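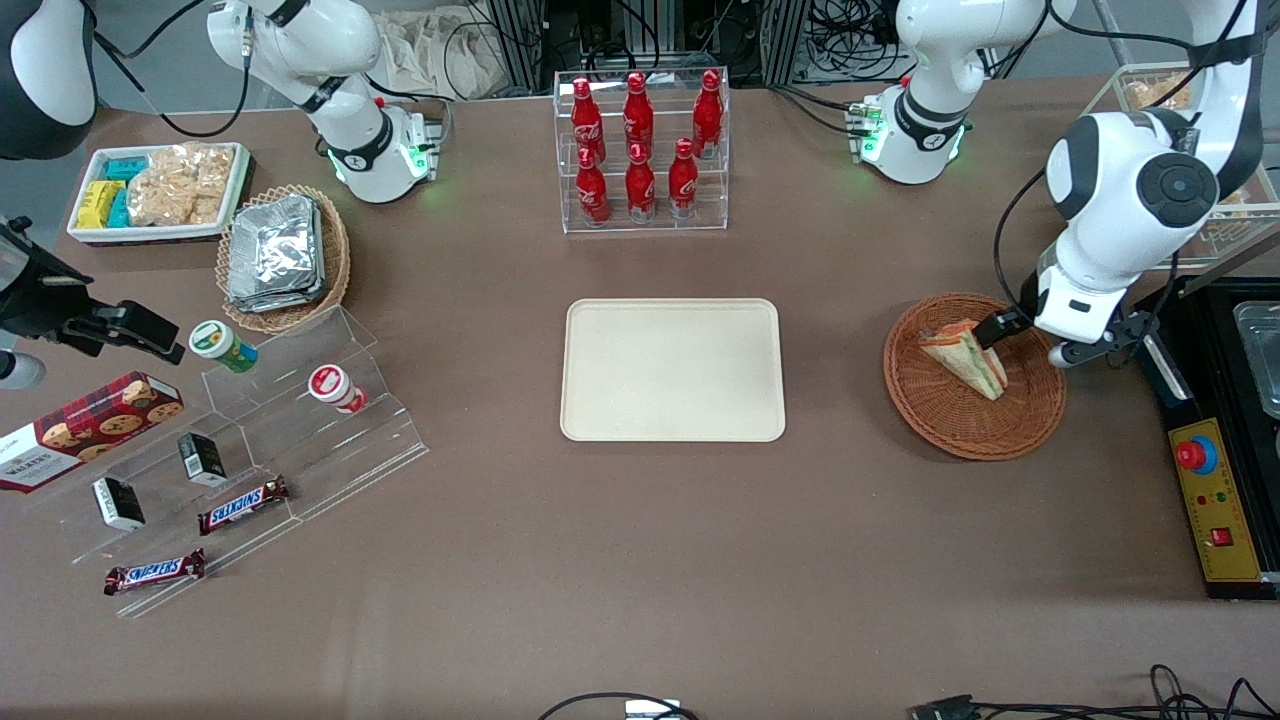 4.2 What the students' success figures do and do not show

Figure 3. The snack-packing task. The left gripper is at the wrapped sandwich in the wicker basket; the beige tray is empty.

The Gotness module asks student teams to have a two-armed robot fill a tray with a small meal picked from the items on the table. Teams reported 429 attempts over the term, and the best of them (Merrick and Tawhiri) claimed success in nearly 350. We are wary of that number. An attempt was logged by the team that ran it, and "success" was never defined beyond the item ending up in the tray. A sandwich squashed on the way counted the same as one set down cleanly.

The layout also helps the robot more than the reports admit. The bottles stand upright in a clear rack and the sandwich has a basket to itself (Figure 3). Foil packs stacked in a basket are a harder case, and the teams seldom chose them - only 20 of the logged attempts did. Grimshaw's team argued that item choice was part of the exercise. We accept this as teaching, but it makes comparison between teams close to meaningless.

Pastor repeated the sandwich pick with the basket turned between attempts and found the results much less steady. Her series was short, and we would not lean on it either. Until a fixed item order is imposed and someone outside the team does the scoring, we treat the figures in Table 2 as a record of effort.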